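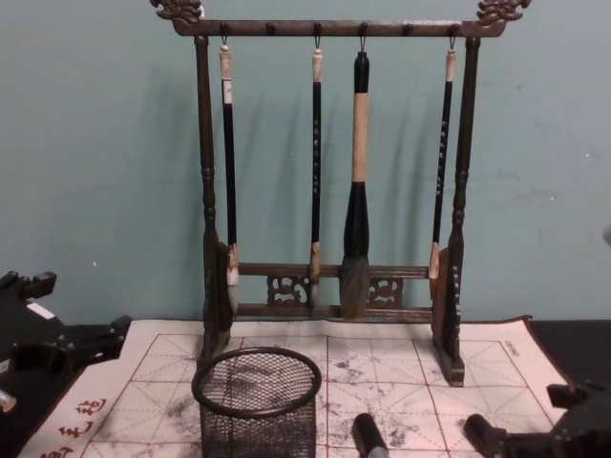
Declan Ellery writes: I have a two-gallon stoneware crock from my aunt's house and I've been told three different things about it. One person said salt glaze, one said it was made last year for a gift shop, and one wanted to buy it on the spot. Where do I start?

Start by turning it over, and then read the rest of this page. We get a version of Declan's letter most weeks, and the answers below cover nearly all of what we would write back.

Crocks, Jugs and Churns: Common Questions

What do you mean by stoneware?

Clay fired hot enough that the body becomes dense and holds liquid with or without a glaze. Redware and ordinary earthenware are fired lower, chip more easily and show a softer, porous body at the break. If you have an old chip you can look at, the inside of stoneware is usually gray, buff or tan and looks tight, almost like fine concrete.

How can I tell salt glaze from the later glazes?

Salt glaze has a texture like orange peel. Run a thumb over the shoulder of the pot and you will feel small, even pits. The color under it is the color of the clay, mostly gray going to brown where the kiln ran hotter. Inside, many salt-glazed crocks were coated with a dark brown slip, as the salt vapor didn't reach in there very well.

Bristol glaze is the smooth, opaque white you see on later crocks, often with a stamped number or a printed mark in blue or black. Albany-type slip is a smooth chocolate brown. Plenty of jugs have a brown top and a white bottom, and those are later than the plain salt-glazed ones.

There is no marked maker. Is it still worth anything?

Yes. Most of the stoneware made was never marked. Form, size, color and decoration matter more than people expect. A plain unmarked crock in good shape is a useful, modestly priced object. An unmarked crock with a strong cobalt bird on it is another matter and should be looked at by somebody who handles a lot of them.

What does the number on the front mean?

Capacity, nearly always in gallons. A 3 is a three-gallon crock. It is not a date, a pattern number or a mold number. On some jugs the number was impressed with a stamp and then brushed over with blue, and on others it was only brushed. If the number doesn't match the size of the pot, measure it with water before deciding anything. Old gallons were not always careful gallons.

I can see a name, but it isn't a pottery I can find in any book.

It may be a merchant. Grocers, druggists and liquor dealers ordered jugs with their own names on them, and the potter's name was left off. Troden jugs are a good case. Troden was a dry goods store, and for years people listed the jugs as coming from a Troden pottery that never existed. Look for a street address or a line of business near the name. A town name alone doesn't settle it either way.

Old directories at the county library will usually sort this out faster than the internet will.

The mark is too faint to read. What can I do?

Try these before you send us anything:

Wash the area with warm water and a little dish soap and let it dry.
Turn off the overhead light and hold a flashlight nearly flat against the surface, then move it slowly around the mark.
Lay thin paper over it and rub lightly with the side of a soft pencil.
Photograph it from straight on and again at an angle.

Do not fill the letters with chalk, shoe polish or marker. Polish in particular goes into the pits of a salt glaze and stays there.

Is cobalt decoration always old?

No. Blue was used early and late, and it is being used now. Newer work tends to be too clean. The line is the same width all the way along and the blue sits at one strength from end to end. On old pots the blue often ran a little in the firing, and there are places where the brush was running out. Some old plain crocks have also had decoration added over the glaze and refired, or just painted cold. Cold paint can sometimes be felt as a raised edge. A black light will show some of it, though a negative result doesn't prove much.

What should the bottom look like?

Unglazed or partly glazed, with wear on the high spots where it stood on floors and shelves. Wear should be where the pot touches the ground. If the whole base is evenly dirty, including the hollows that never touch anything, be careful. Curved parallel lines on the base come from the wire used to cut the pot off the wheel. A perfectly smooth base with a rounded edge points to a mold.

My crock has a crack. How bad is that?

It depends on which kind.

A hairline from the rim is the most common. It takes something off the price, more if it runs through the decoration.
A base crack that came from the kiln is often stable and bothers collectors less. Glaze that has run into the crack tells you it happened in the firing.
A through crack that moves when you press either side will get worse. Don't lift the crock by the rim or the ears.

Tap the side with a knuckle. A sound pot rings, and a cracked one gives a dull clack. Set it on a folded towel when you do this, with nothing inside.

Should I have it repaired before I sell?

In general, no. Buyers would like to see the damage for themselves and decide. A repair you paid for rarely comes back in the price, and a repair you forget to mention will come back as a complaint. We make an exception for a crack that threatens the whole piece.

If you want a repair for your own sake, we send people to Coughlan, who will quote from photographs. Vaughan Mahuika had a churn done there with a missing ear built back up, and he was told in writing which parts were new. Ask for the same from whoever you use.

How do I clean it?

Warm water, mild dish soap, a soft brush. That handles most cellar dirt. For mineral deposits inside, white vinegar left for an hour and rinsed well will usually do, but test a small spot and skip it if there are cracks. Avoid bleach. It soaks into any crack or unglazed spot and can form crystals later that push the glaze off.

Rust stains from wire handles are hard to shift. Most collectors leave them.

Can I use an old crock for pickles or sauerkraut?

We advise against it. Some old glazes contain lead, and the home test swabs are not reliable enough for something that will hold acid and salt for weeks. Hairlines also hold whatever was in the pot before you. Buy a new food-safe crock for fermenting and keep umbrellas or kindling in the old one.

Can it stay outside?

Not where it freezes. Water gets into cracks and under glaze, and one hard February night can take the bottom out of a crock that has survived four generations of children. If it must be on the porch in summer, keep it empty and bring it in by fall.

What is mine worth?

We can't give a figure from a one-line description. As a guide, plain unmarked crocks in the smaller sizes often go for under $100 at the Grollimgate sale. A marked jug with a simple blue flower will do better. The best result there last season was $800, for a four-gallon crock with a bird, and it had a rim chip. Asking prices online are what somebody hopes to get. Look at completed sales, and compare like with like on size, mark and damage.

Are lids important?

Lids broke, so most crocks have lost theirs. A lid that fits may still be a replacement, and that is fine as long as it's sold that way. Check that the glaze and clay color agree with the pot.

How should I pack one for shipping?

Two boxes. Wrap the crock in bubble wrap, fill the inside loosely with crumpled paper, and fit it snugly in the first box. Put that in a second box with at least 3 inches of padding on every side, top and bottom included. Tape the lid up separately – never ship it sitting on the crock. Saron Beyene adds that packing peanuts settle in transit and a heavy piece will sink straight through them, so use them only as filler around something firmer.

Is the Brurari list of marks reliable?

Mostly. It is good on impressed marks and weaker on printed ones, and the dates are given as single years when they should be ranges. Use it to find a candidate, then check against a second source. Lachlan Waaka keeps a page of corrections and will add yours if you include a clear photo.

What should I send if I want an opinion?

The height and the width at the rim, in inches. Photos of the front, back, base and inside. A close photo of any mark and of any damage. Tell us where it came from if you know, even if that is only "garage sale." Send no more than 7 photos, please, and put the town you live in somewhere in the message.

Keegan Ruddock answers the mail, usually in the evening. Replies are free and are opinions only. We don't write appraisals for insurance or taxes, and you will need a licensed appraiser for those.

Do you buy from people who write in?

No. It makes the opinions awkward. If you would like to sell, we can tell you which sales in your part of the country handle stoneware regularly.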